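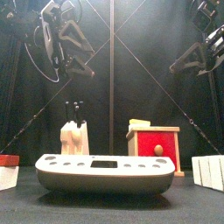

조리대 수납 소품 갤러리: 트레이, 칼꽂이, 서랍함

낮고 넓은 흰색 트레이가 앞줄, 밝은색 나무 칼꽂이와 앞판이 빨간 나무 서랍함이 뒷줄. 배경은 검은 커튼.

등록일: 2025년 7월 19일
정리: Jeptoo Obura
분류: 주방 수납 / 상판 위 보관품

소개

Stusitz 수납 자료실의 상판 보관품 항목이다. 상판 위에 상시 두는 물건 가운데 크기와 형태가 서로 다른 세 종류를 묶었다. 기준은 수납량이 아니라 접근성이며, 손을 뻗는 경로에 다른 물건이 걸리는지를 우선 확인한다. 서랍장 내부용 칸막이와 벽걸이형 걸이는 별도 항목에서 다룬다. 4월에 등록한 초안에서는 트레이와 서랍함을 따로 두었으나, 실제 배치에서 서로 간섭하는 경우가 많아 한 항목으로 합쳤다.

트레이

윗면은 평평한 흰색, 아래 몸체는 회색이며 약간 휘어 있다. 모서리가 둥근 직사각형이라 행주로 둘레를 닦을 때 걸리는 곳이 적다.

높이가 낮은 수납구는 앞줄에 둔다. 뒤에 있는 물건을 꺼낼 때 팔이 넘어가야 하는 높이가 곧 앞줄 물건의 높이다. 앞줄에 병이나 통을 세우면 뒷줄 서랍은 사용 빈도가 떨어지고, 결국 서랍에 있어야 할 물건이 상판으로 나온다.

상판 앞 모서리와 트레이 사이에는 9cm를 비운다. 도마를 쓰는 자리와 겹치면 트레이를 옆으로 옮기고, 도마 위에 걸쳐 놓지 않는다. 폭이 넓은 트레이는 한쪽 끝만 잡고 들면 내용물이 쏠리므로 양쪽을 잡는다.

칼꽂이

밝은색 나무 제품이다. 나무 칼꽂이는 색이 밝을수록 물 얼룩이 빨리 눈에 띈다. 점검에는 유리하지만 손질 주기는 짧아진다.

칼은 씻은 뒤 마른 천으로 닦고, 칼날과 손잡이가 만나는 부분까지 물기를 없앤 다음 꽂는다. 슬롯 안쪽은 뒤집어서 부스러기를 털고, 가는 솔로 한 번 훑는다. 식기세척기 사용 불가. 물에 담그는 것도 불가.

위치는 주로 쓰는 손 쪽 뒷줄이 기본이다. 상부장이 있는 주방에서는 칼을 끝까지 뽑을 수 있는 높이가 나오는지 먼저 잰다. Clurkeo 배치표의 기준값은 칼꽂이 윗면에서 상부장 바닥까지 39cm이다. 이 값이 나오지 않으면 경사형을 쓰거나 상부장이 없는 구간으로 옮긴다.

서랍함

나무 몸체에 앞판만 빨간색이다. 앞판 색이 다른 서랍함은 여러 개를 나란히 쓸 때 용도를 색으로 나누기 쉽다. Rikovine 분류에서는 빨강을 소모품, 흰색을 계량 도구, 무도장을 기타로 쓴다. 색 분류를 쓰지 않는 주방이라면 무시해도 된다.

상판용 서랍함에 적합한 것:
- 집게, 고무줄, 조리용 실
- 티백, 낱개 포장 조미료
- 코르크 따개, 병뚜껑
- 건전지와 타이머

적합하지 않은 것:
- 젖은 상태로 돌아오는 도구 전부
- 밀폐되지 않은 가루류
- 하중 기준을 넘는 금속 추, 통조림

서랍함 한 개의 권장 하중은 3000g이다. 레일 없이 나무끼리 맞닿아 미끄러지는 구조는 이 값보다 가볍게 쓴다. 여닫을 때 뻑뻑하면 양초를 접촉면에 얇게 문지른다. 식용유는 먼지가 붙어 굳으므로 쓰지 않는다.

배치 메모

앞줄 트레이와 뒷줄 서랍함 사이의 거리는 서랍을 다 연 길이에 손가락이 들어갈 여유를 더해 정한다. 시험에 쓴 Choi 서랍함은 최대 인출 길이가 238mm였고, 이 경우 트레이를 정면에 고정하면 서랍을 끝까지 열 수 없는 상판이 많았다. 해결 방법은 두 가지다. 트레이를 옆으로 비켜 놓거나, 서랍함을 돌려서 옆으로 연다. 트레이 위로 서랍을 빼는 방식은 서랍 바닥이 트레이 윗면보다 높을 때만 가능하다.

칼꽂이와 서랍함을 붙여 놓을 때는 사이에 행주 한 장이 지나갈 틈을 둔다. 두 물건 모두 나무이면 틈에 고인 물이 양쪽 바닥에 동시에 스민다. 바닥에 펠트를 붙인 제품은 펠트가 물을 머금으므로 고무 패드로 바꾼다.

청소 순서

1. 트레이 내용물을 비우고 트레이를 상판에서 내린다.
2. 칼을 모두 뽑아 따로 둔 뒤 칼꽂이를 옮긴다.
3. 서랍함은 서랍을 닫은 채 몸체 아래를 받쳐 든다. 앞판 손잡이를 잡고 들지 않는다.
4. 상판을 닦고 완전히 마른 뒤 뒷줄부터 되돌린다.

관련 항목: 벽걸이형 걸이 / 서랍장 칸막이 / 싱크대 주변 건조대
치수 오류나 누락은 자료실 게시판의 정정 요청란에 항목명과 함께 적는다.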